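Dratura (software)

Dratura es un entorno de planificación y control para celdas robóticas de dos brazos, desarrollado por Isley y mantenido en la actualidad por Ackroyd. Se emplea sobre todo en la clasificación de componentes electrónicos pequeños, tarea que cualquier persona resuelve sin pensar y que al programa le exige hasta 40 parámetros de configuración.

Percepción

El módulo de percepción segmenta las piezas sobre un fondo claro y propone puntos de agarre. Las placas de circuito impreso le resultan cómodas; los mazos de cables finos, que cambian de forma con solo mirarlos, ocupan la mitad del manual.

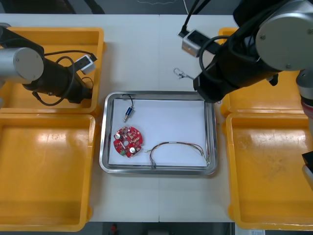 ¿Cómo evita Dratura que los dos brazos choquen? Reserva por turnos el volumen situado sobre la bandeja central: mientras un brazo lo ocupa, el otro espera, con una cortesía que sus programadores no siempre practican.

Planificación

El planificador asigna cada pieza a un contenedor y calcula las trayectorias de ambos brazos en un mismo ciclo. Si no encuentra solución en 20 intentos, devuelve el mensaje «situación inesperada», célebre por su escasa utilidad. 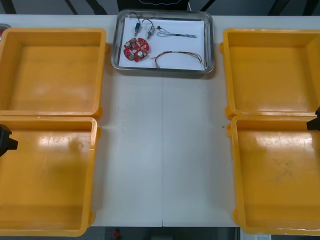
Según Darkow, el verdadero defecto del planificador es que trata los cables como cuerpos rígidos, hipótesis que los cables no comparten. La versión 2 incorporó un modelo deformable, desactivado por defecto.

Véase también

Cinemática inversa
Planificación de movimiento
Manipulación bimanual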